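Firngate packing cell: progress report for August
Prepared for the Dimley workplace fund by Ctibor Beneš, shift coordinator

You asked for a plain account of what the money has bought so far, so this one leaves out the supplier's slides. My short answer is that the cell does some of the job, some of the time, and that the people on the packing bench are working about as hard as they were before it came.

The job in question is document bagging. Each order leaves with its papers flat inside a clear zipper bag, and the cell is meant to take over the handling of those bags at the Lollitz bench.
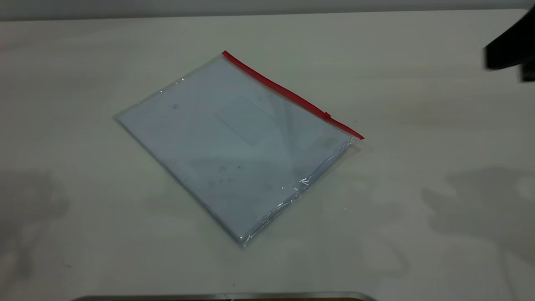
Bag with red zipper strip on the cell's work surface, papers inside.

Output

The August target was 2,000 bags handled by the cell. It managed 1,874. Over the same month the bench packed 2,618 by hand, and I would ask you to read those two figures together. The application said hand packing would be the exception by now.

The supplier, Marulanda, points out that the shortfall is small. I agree that it is. What the total hides is that a bag counts as handled even when a packer has stepped in to straighten it first. We only began writing those down late in the month, so I can't give you a rate I would defend.

Clear film is the hard part. It wrinkles and it shines, and a new packer gets the hang of it in a morning. The fingers have to come down close to the zipper strip and press on the plastic without dragging the papers around inside. 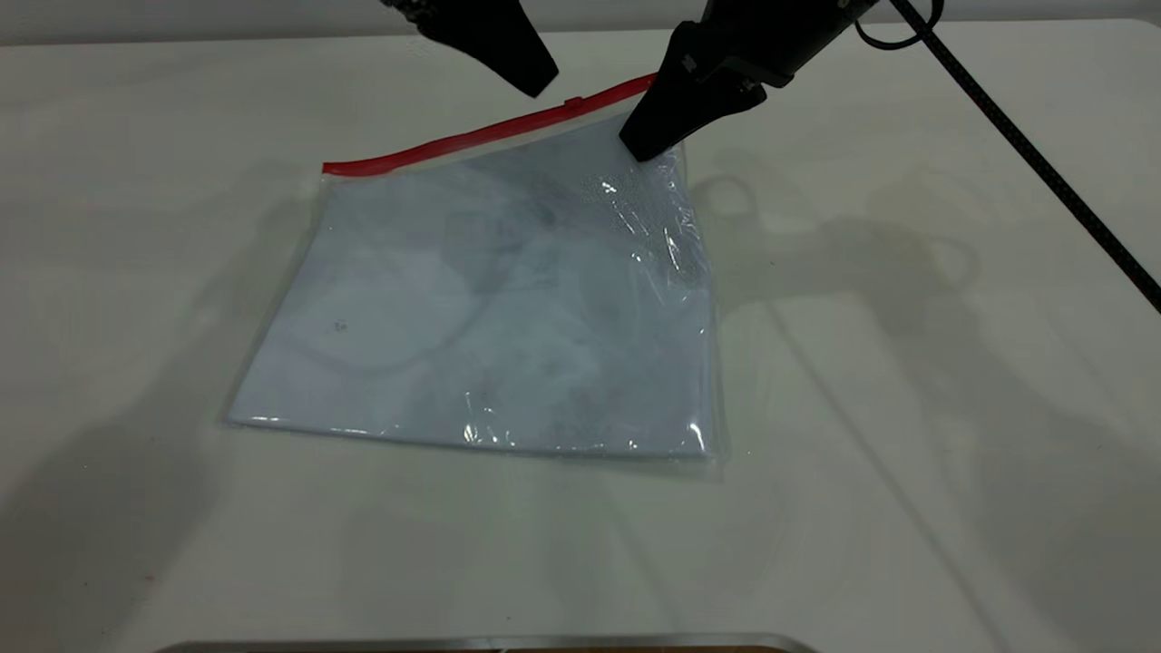
What has changed for the packers

Two of the four packers now spend most of a shift minding the cell. They told me they like being off their wrists and don't like the waiting. One described it as standing behind a slow customer all day. Neither has had a change in job title or pay grade, and the application promised a review of both. That review has not been scheduled. I raised it in June and again this month.

The other two have the hand bench between them, which used to be work for four. Nights have been worst. I moved the evening break to 7:30 so somebody could cover, and that has helped a little.

Training came to 35 hours, all of it on starting, stopping and clearing the cell. None of it covered changing a routine, so we still call Marulanda for that and then wait.

Camera views

Supervisors can now look at the views from the arm as well as the fixed ones. I was told this would let us work out why a bag went wrong without stopping the line. My experience is mixed. The close views are often soft, and a good share of them show mostly wall and floor with a finger in the corner.
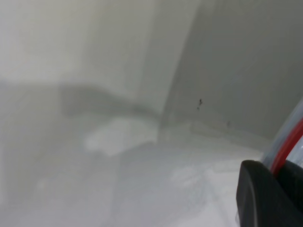
Complaints and open points

1. Bag supply. The cell was set up on one type of bag. Purchasing would like to be free to switch, and I have asked them to hold off until Marulanda puts in writing what a switch would cost.

2. Reading the close views. When the arm moves quickly, the picture smears and the packers go back to looking over the guard with their own eyes. They are usually faster at it.

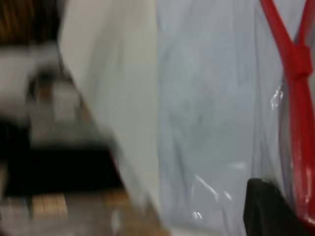
I have asked for a sharper option and been quoted a price I am not willing to pass on to you until the basic count is honest.

3. Counting. From next month a bag will count only if no one touched it between the start and the end of the cycle. Expect the number to drop.

The last installment is tied to the cell running a full shift with one minder. We are not there, and I would rather you held the payment than had us sign for it. The pay grade review should be made a condition of the same installment.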